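Haddad Two-Arm Tabletop Station: Purchasing and Planning Information

The Haddad station is supplied to laboratories and training centers that require two manipulator arms working over a shared table. It is sold as a complete assembly or as a base configuration to which the purchaser adds arms already held. The information on this page is intended for staff preparing a capital request or a room plan.

Base configuration

The base configuration comprises the table, the overhead frame, the power distribution unit and the mounting rails. Arms, grippers and cameras are quoted separately. Wrist cameras should be ordered with the grippers – fitting them later requires the wrist cabling to be replaced and the arm to be recalibrated.
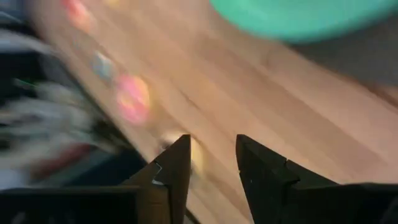
Purchasers are asked to state the intended payload and the size range of the objects to be handled when requesting a quotation. Finger sets are available in 3 widths and are not interchangeable between the Mamico and Zurus grippers. One spare set per arm is included in the first order.

Room and utilities

The tabletop is 1380 mm long and is delivered in one piece. Door widths and elevator dimensions should be confirmed before an order is placed. The station requires a dedicated electrical circuit and a level floor. Overhead cameras may be attached to the frame or to the building structure; the second option requires the approval of the facilities department and is not included in the installation fee.
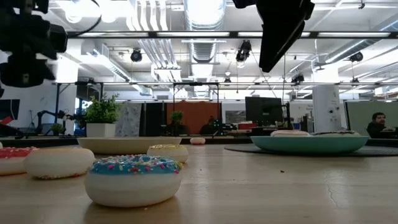 Delivery is scheduled 26 weeks from receipt of a purchase order. Installation is carried out by Jandero technicians and is normally completed in two working days. Saturday installation is available at an additional charge.

Budgeting for operation

Equipment cost is only part of the request. Institutions should also provide for operator time, replacement fingers, cables and the articles used in the work itself.

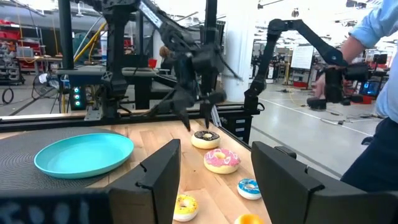 Consumable and task articles are charged to the operating budget and do not qualify as capital items. They are generally inexpensive. A tabletop sorting or placing task may call for little more than a turquoise plate, a textured mat and a few toy donuts with different frostings, and duplicates should be bought at the outset so that worn pieces can be replaced with matching ones. Where an operator will guide an arm by hand, clear standing room must be kept at the end of the table.

Terms

Quotations remain valid for 30 days. Requests for quotations, floor drawings and service agreements should be addressed to Kavinda Siriwardena, Equipment Planning.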